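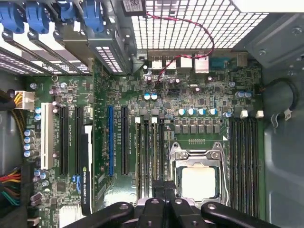 Is a cherry pitter worth buying if you only put up fruit once a year? For a bowl of snacking cherries, a paring knife is fine, but once you're past a couple of pounds I'd say get the pitter, and the Funetico is the one I'd get.

I've had mine for two summers now. We have one old sour cherry tree out back (a Montmorency, we think, it came with the house) and last year it gave us 45 pounds, which I was not ready for at all! I'd been using a little handheld pitter from Stiddale, the kind that does one cherry at a time, and by the second evening my thumb was so sore I couldn't open the jar of pectin.

The Funetico clamps to the counter and has a hopper on top. You dump in the cherries, turn the crank, and the pits go down one chute while the fruit rolls out the other. It took me a few minutes to get the rhythm. Go too fast and you get mush, go too slow and the cherries just sit there looking at you. Once I settled down I did a big mixing bowl full before my coffee got cold.

Now the gripes. It misses pits. Not a lot, but enough that I run my fingers through every batch before it goes in a pie, and you should too. It's also set up for soft, smallish sour cherries - the big firm Bings from the farm stand jam in the wheel, and my neighbor's Rainiers came out looking chewed. The clamp won't fit a counter with a thick lip, so I use mine on the old table on the porch. Juice goes everywhere anyway, so the porch is where you want to be. Wear something dark.

I did look at the Pomura before I bought this one. It does plums and apricots too, with a swap-out plate, and if I had an apricot tree I'd probably have gone that way. It's a lot heavier, though, and the reviews from people with small hands weren't great. Lawal makes a plunger style that does six at a time, and my sister-in-law swears by hers for sweet cherries. I tried it at her place one Saturday and liked it fine, but loading each little cup got old.

Cleanup is rinse, shake, and a bottle brush for the chute. Do it right away, because dried cherry juice sets up like glue. The rubber washer under the wheel has started to stiffen a bit and I've ordered a spare.

Four stars from me. I'd give it the fifth if the hopper had a lid, because I have picked up an awful lot of cherries off that porch floor.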